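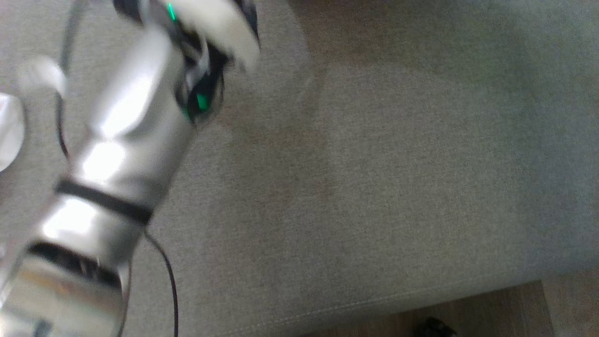 When does the Mumden library close for repairs? The building shuts on Tuesday at 5 pm and will reopen in December.

Work on the roof and heating will be carried out by Bomitz. In the meantime, 4000 books will be available at the Sesov branch.
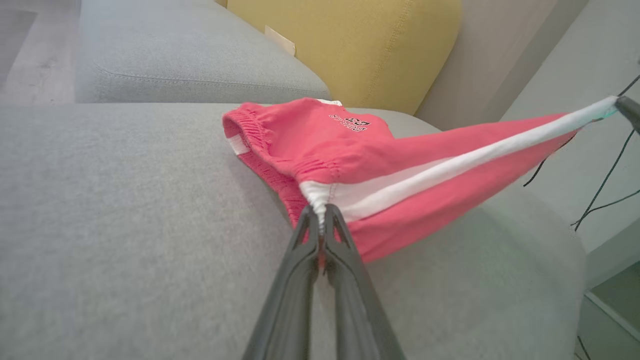

Loans due during the closure will be renewed without charge - readers need take no action. The Sesov branch is served by the 13 bus from Mumden market.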